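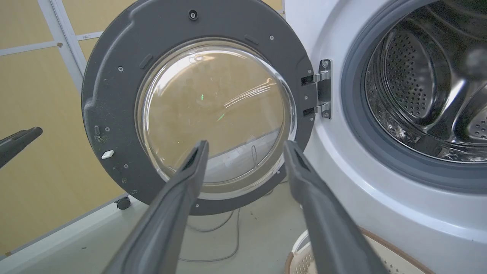
# 关于我们

Clerkport 是一家社区洗衣房，开在 Hillberg 老街的一栋临街楼里。我们洗家庭衣物、床单被套、窗帘和小型地垫，也提供自助洗衣。店里共有 26 台滚筒洗衣机，另有一间熨烫室和一间缝补室。

## 怎么开始的

店面原来是一家五金行，老板退休后空了一年多。Ankica Begović 接手时只装了 5 台机器，前厅还留着五金行的货架，用来放客人寄存的衣物。那些货架现在还在，刷过两次漆，最下面一层因为返潮换过木板。

最早的客人多半是附近租房的人，家里没有地方放洗衣机。后来 Mladenović 旅馆把床单交给我们洗，我们才添了熨烫室，又把后院的棚子改成了晾晒间。旅馆的床单到现在还是每天上午送来，下午取走，和居民的衣物分开洗，用的机器也不同。

## 我们怎么洗

收衣时先看洗标，再掏口袋。深色和浅色分开，毛巾单独一筐，羊毛和真丝另外登记。带拉链的衣服拉好拉链翻面，内衣和袜子装网袋。遇到明显的污渍，我们会在单子上写明位置，先做局部处理，处理不掉的会如实告诉客人，不会为了一块旧油渍反复洗到布料发白。

滚筒不装满。手伸进去，衣物上方要留出一掌的空间。羽绒服每次最多洗两件，厚窗帘一幅一幅洗。洗涤剂用的是无香型，需要加柔顺剂请在交衣时说明，毛巾和运动服我们建议不加。

水温按洗标走。没有洗标的，一般用 38 度以下的温水。婴儿衣物有固定的机器，不与其他衣物混用，每晚空转一次高温程序。

## 机器的保养

前开门的机器最容易脏的地方是门封胶圈。胶圈下方的褶皱里会积水，也会藏头发、线头、纽扣和硬币，时间一长就有霉味，还会蹭到浅色衣服上。我们每晚关店前把胶圈翻开擦一遍，先用湿布，再用干布。门上的玻璃内侧也要擦，残留的洗涤剂干了以后会结一层白膜，影响密封。

擦完以后门不关，敞到第二天早上，让内筒和胶圈晾干。这件事我们也常跟客人讲，家里的机器同样适用。有小孩或猫的家庭，请把洗衣间的门关好，再让机门开着。

每月一次的检查内容比较固定：

- 清理排水泵过滤网，底下垫旧毛巾接水
- 检查门铰链和门圈上的螺丝是否松动
- 用手转动内筒，听有没有异响
- 把洗涤剂盒整个抽出来冲洗
- 擦门圈外沿和门边缝隙里的污垢
- 查看进水管接头有无渗漏

螺丝松了自己拧，轴承和电路问题交给 Fandbridge 维修行。他们离我们隔两条街，一般当天能来。等待修理的机器会挂牌停用，请不要自行取下牌子。

找到的硬币放在前台的玻璃罐里，纽扣放在旁边的铁盒里，按颜色分了格。少了纽扣的客人可以过来翻一翻，找不到原来那颗，也常能挑到一颗差不多的。

## 缝补和熨烫

缝补室只做小活：钉扣子、改裤脚、换松紧带、补床单的破口。拉链可以换，但皮衣和羽绒服的拉链我们不接。熨烫按件计，衬衫挂着交还，床单叠好用纸绳捆扎。需要上浆的桌布请提前两天送来。

## 店里的人

Ankica 负责收衣台和账目，大部分早晨都能在前台见到她。熨烫室是三个人轮班，缝补室一个人，机器区早晚各一个人。新来的同事头一个月都在收衣台旁边学看洗标和分拣，之后才上机器。现在的员工里有近一半住在 Hillberg，走路上班。

## 自助区须知

自助区在进门左手边，早上七点开门，晚上九点停止进机。一次标准洗涤连脱水要五十分钟上下，请按时取衣。超过半小时没有人取，我们会把衣物移到带编号的筐里，放在窗下的长桌上，不另收费。

宠物垫、沾有机油的工作服和橡胶底的地垫请不要放进自助机器，可以交到前台，由我们单独处理。染色剂一律不能用。

每年五月是洗冬被和厚窗帘最集中的时候，取件会比平时慢两到三天，着急用的请在单子上注明日期。

## 联系与取件

凭取件单领取，单子丢了报姓名和送衣的大致时间也可以查。衣物保留三个月，到期前我们会打电话。大件可以送到楼下，限 Hillberg 范围内，请在交衣时登记地址和方便收件的时段。

对洗涤结果不满意的，取走后一周内带着衣物和单子回来，我们重洗一次，或者当面商量别的办法。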